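慢车去Skasitz：与Caoimhe Tierney谈山里的小巴、行李和旅馆

采访整理　2020年11月24日

Caoimhe Tierney接电话的时候正在烧水，让我等一下。她去年11月独自走完了从Jurkeo到Skasitz的那段山路，全程坐当地人坐的小巴，没有包车，也没有跟团。今年她哪儿也没去成，把路上的笔记整理了出来，寄给几个朋友看，我是其中一个朋友转给我的。我本来只想问问票价和班次，后来聊得长了，就按她讲的顺序写下来。

她说自己不算专业的旅行者，在一家印刷厂做排版，每年攒假，攒够了走一趟。去Skasitz是因为在一本旧地图册上看到那条路，画得很细，弯很多，路边标着几个村子的名字，后来查不到什么资料。“查不到我就想去看看，也没有别的理由。”

车票和上车

从Jurkeo出发的小巴没有固定时刻。跑这条线的公司叫Amard，办公室在菜市场后面，门口摆着一张桌子，买票就在桌子上登记名字。车坐满就走，坐不满就等。她第一天早上到的时候名单上只有两个人，等到下午才凑够。

“你可以多买一个座位，司机就早一点走。有人会这么做。我没有，我那天不急。”

票是手写的，上面有座位号，可是上车以后没有人按号坐。她吃过一次亏，坐在最后一排，膝盖顶着前面的椅背，底下还压着别人的一袋土豆。后来她学会了早点把外套放在司机后面那一排靠窗的位置，再去喝茶。她说当地人都认这个，外套放在那儿，位置就是你的。

座位左右也有讲究。去程河谷在右边，山壁在左边，想看风景坐右边，怕高就坐左边。她两样都要，去的时候坐右边，回来还坐右边，回来的时候看到的全是石头。

我问她安全不安全。她想了一会儿，说路本身比人麻烦。司机开得不算快，但是会在弯道上接电话。雨后有落石，车停下来，全车人下去搬，搬完再走。她碰上过一次，等了三个小时，车上一位老太太把带给女儿的奶酪切开分了。

“至于别的，我没有遇到过。钱我分开放，晚上不一个人在车站外面站着，相机不挂在脖子上。就这些。”

行李带多少

她只背一个包，称过，装满是九公斤出头。小巴的行李放在车顶，用绳子捆，上面盖一块帆布，帆布有洞。她把衣服都套在塑料袋里再放进包。护照、药、相机和充电器随身带，不上车顶。

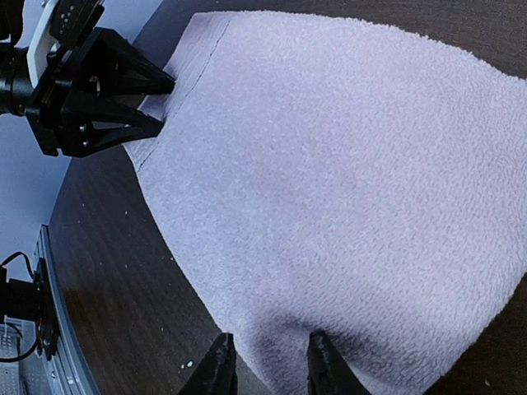 包里最容易带错的是占地方又干得慢的东西。她列过一张单子，出门前一样一样往外拿，牛仔裤拿掉了，厚书拿掉了，第二双靴子也拿掉了。毛巾她换过几次。家里用的那种淡紫色毛圈大毛巾，斜着搭在深棕色木桌上都能盖住好大一片，塞进背包就没有多少空余了，她早就不带这种出门。现在用的是一块薄的速干巾，擦起来不舒服，晾一夜能干。旅馆里有时候给毛巾，有时候不给，给的那块有多大也说不准。

她带的衣服是：两件羊毛内衣，一件抓绒，一件防风外套，一条裤子穿着，一条裤子备着。袜子多带，因为山里晒不干。她还带一卷胶带，修过背包带，修过雨伞，也给同车的一个小孩修过书包。

食物她不主张多带。沿途每个停车的地方都有吃的，多半是汤和饼，贵不到哪里去。“你带一大包饼干，最后都给了别人，那也挺好，可是你得先背着它走几天。”

药她多说了几句。山里的药铺有退烧药和纱布，没有她吃的那种晕车药。她在Jurkeo买过一种替代的，吃了睡一路，到站了被人叫醒，沿途什么也没有看见。后来她从家里带够。

相机是一台用旧了的小机器，没有换镜头。她说在车上拍不出什么，玻璃是脏的，人也在晃。她拍得最多的是停车时候的东西：炉子、车顶上的行李、司机洗手的水桶。拍人之前她会先问，对方摇头她就收起来。有一次她问一个卖羊毛的男人，他说可以，但是要等他回家换衣服，她等了，他换了一件白衬衫回来。
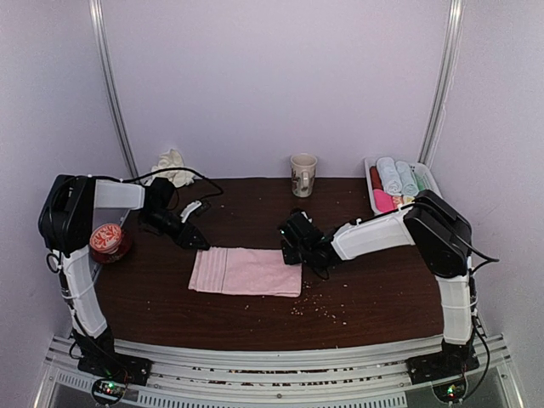
路上的人

同一段路她碰到过另外一个外国人，叫Colm Hanrahan，退休以后出来走的，比她早一班车到。两个人在中途的村子里住了同一家旅店，一起吃过晚饭。Colm劝她不要在Skasitz换钱，说那边的汇率差，要在Jurkeo换好。她没有听，到了以后发现确实差，换100块少拿将近一顿饭的钱。她说这件事不大，可是以后她都在出发的地方换。

她还提到Mihret Tsegaye，在那边教过两年书，会说当地话，现在帮旅客联系住处。Caoimhe是出发前写信找到她的，信里问了一堆问题，有些现在看很傻，比如要不要带水壶。Mihret一条一条回了，末尾写了一句：到了以后先去澡堂，再去看教堂，澡堂关得早。

“这句话最有用，”Caoimhe说，“我到的时候浑身是土，澡堂再过一会儿就关了。要不是她写了，我肯定先去看教堂。”

语言方面，她会的当地话不到一页纸：谢谢，多少钱，停车，这里有人吗，我不吃肝。别的靠手。她建议学会数字，因为票价、房价、几点开车都是数字，别人拿手指比给你看的时候，你最好也能说出来核对一遍。她有一次以为房费是每人的价，其实是每间的价，多付了，老板娘第二天早上追到车站把钱还给她。

住处

中途那家店没有招牌，问小巴司机就行。房间里一张床、一把椅子，炉子烧到半夜就灭了，要加柴得自己下楼抱。她第一晚不知道，冻醒了，把所有衣服都穿上。第二晚她先抱了一捆放在门口。

到了Skasitz，她住在Ó Dálaigh，名字听起来不像当地的，是早年一个来修路的人留下来开的，换过几次主人，招牌一直没有换。现在的老板姓Costello，全名Tomás Costello，也是外来的。店里的房间按朝向定价，朝河的贵，朝院子的便宜。她住朝院子那边，说夜里安静，河那边水声大，有人喜欢，她睡不着。

早饭在楼下吃，面包、酸奶、一种酸的果酱，茶自己倒。热水早晚各有一段时间，错过就没有。墙上贴了时间表，她照着走，没有错过。网络只有楼梯口那一小块地方能用，晚上大家都坐在台阶上看手机，上下楼得说借过。

我问她房间干净不干净。她说床单干净，窗台上有灰，地板扫过，角落里没有扫到。她对这些不太在意，但是会先看床垫底下和插座。插座松的，她就不在房间里充电，拿到楼下去充。被子不够可以去要，要了就给，给的时候Costello会在本子上记一笔，退房时再划掉。

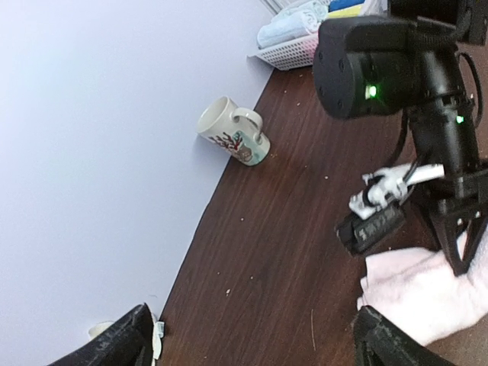 押金她也讲到了。Ó Dálaigh收一晚房费做押金，退房的时候退现金，她让我提醒大家把收据留着。她那次收据夹在书里找不到，在柜台前翻了好一会儿，Costello没有催她，最后还是照本子上的名字退了。她觉得换一家就未必这么容易。

她在Skasitz一共住了五晚。白天出去走，最长的一次走到上面的牧场，来回大半天。路标是漆在石头上的，有的漆掉了，雾天不好找。她走错过一回，顺着羊走的小道下去了，绕到河对岸，等人开拖拉机把她带回桥上。她说再去的话，会在出门前把要去的地方写在纸上，交给店里的人，几点没回来就打电话问。那次她没有写。

费用

她不愿意给总数，觉得每个人花法不一样，给了数字别人就会照着去比。但是她给了几个比例：车票最少，住宿占一半还多，吃饭排在中间。花得最冤的是Jurkeo的出租车，从火车站到菜市场，走路53分钟的路，她坐了车，司机绕了一圈，收的钱比去Skasitz的小巴还贵。

“第二次我就走过去了。路上有一家面包店，早上开得早，你可以买了边走边吃。”

砍价她不太做。小巴的票价是写死的，旅店可以问住得久能不能便宜，一般能便宜一点。市场上买毛袜子她砍过，砍下来一点点，后来在车上看到同座的人买得更便宜，她也没有什么可说的。

Wiesława Czerwiński是她的邻居，也看过那份笔记，看完以后说想带自己的母亲去。Caoimhe劝她先别带，理由是车上没有扶手，中途停车的厕所在坡下面，要走一段没有台阶的土路。她说腿脚好的老人可以，得挑天气，而且得坐前排。Wiesława后来改成打算自己先走一遍，回来再定。

再去一次

Amard的车现在跑不跑，她不清楚。夏天她给办公室打过电话，接的人说隔几天有一班，看人数。边境那边的规定变来变去，她已经不每天看了，每个月看一次。Mihret还在Skasitz，偶尔写信来，说Ó Dálaigh还开着，住的多半是修电线的工人。

如果能去，她打算倒过来走，先想办法到Skasitz，再坐小巴下山去Jurkeo。这样下山的时候坐左边，河谷就在左边了。她在电话那头翻了翻地图册，停了一下，说也可能记反了，要到车上才知道。

她问我还有没有要问的。我问水壶到底要不要带。她说带，带小的，不要带玻璃的。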